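I spent most of November on the correspondence in the Gkikas deposit, and these are my working notes on it. The letters run from the early fifties to the late seventies and concern two women who shared a house, a bookshop account and, for a long stretch, a typewriter. One was Chrysanthi Gkikas, who translated. The other was Nabila Raju, who wrote short novels under her own name and reviewed under several others.

The deposit is catalogued as a single series of 3681 items. That figure is misleading. An envelope and the letter inside it were numbered separately up to the fourth box, after which the cataloguer changed method and numbered them together. Any count of letters per year taken straight from the catalogue will show a steep drop in the early sixties. There was no drop. They wrote to each other at the same rate whenever one of them was away, and Raju was away a great deal.

My interest was in one question: who translated the Sembiring stories. The published edition credits Gkikas alone. Raju's biographer, Slamet Majimbun, repeats this and adds that Raju "took no part in her companion's work". He gives no source. I think he took it from the preface, where Gkikas thanks Raju only for her patience.

The drafts say otherwise. There are 491 loose sheets of typescript, and the corrections are in two hands. Gkikas used pencil, wrote small and kept to the margin. Raju used blue ink and wrote between the lines, often replacing whole sentences. I checked the ink corrections in the first two stories against the printed text. Most were adopted, usually word for word. Where they were rejected, a pencil note gives the grounds, and the grounds are nearly always fidelity to the original. "She does not say lonely," reads one. "She says the room was large."

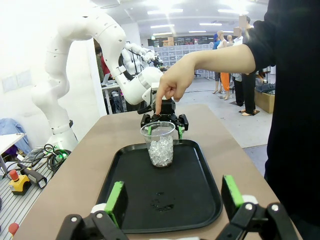
*Robot arm with a green-padded gripper around a clear cup of crushed ice.*

The dating is harder. The typescript carries no dates, and the paper is no help, as the same stock appears in the household bills for years either side. What can be used is the typewriter. Its lower-case g lost part of its tail at some point, and the damage shows in every dated letter after the move to the second house. The first two stories have a whole g. The others have the broken one. So the work was begun before the move and finished after it, which puts the start earlier than the edition's own account.

Farah Kusuma, who edited the Usanano reprint, saw some of these sheets before I did and took the blue ink for the publisher's. I can see how. The house editor also used blue, and his hand slopes the same way. But he wrote his sevens with a bar, and the page references in the typescript have none. Raju's sevens are plain throughout the letters.

There is also the matter of what they called each other. Majimbun prints "my dear friend" in each place where the letters have it, which is accurate, and omits the pet names, of which there are many. He also leaves out the closing lines of the letters sent from the sanatorium. In the longest of these Raju asks whether the bed has been moved back to the window side, says she sleeps badly in a narrow one, and signs off with an initial. I don't propose to argue about it. The letters are open to readers and can be ordered on request — box four is the one to ask for.

Some things I have not settled:

- Whether Raju was paid. The account book has a page cut out where the advance ought to be.
- Whether the omission of her name was her own wish. One letter to Arif Majimbun, the biographer's uncle, suggests it was ("I have enough names already"), but she may have been talking about the reviews.
- Where the typescript of the last story is. The sheets stop partway through it, and the printed text has a smoother ending than anything in the drafts.

I have written to the Grilidgate library about the last of these, as they hold the publisher's remaining files. They have replied that the boxes are in outside storage and will be recalled after the new year. Until then I am going back over the pencil notes, which I transcribed too quickly the first time and in at least one place assigned to the wrong page.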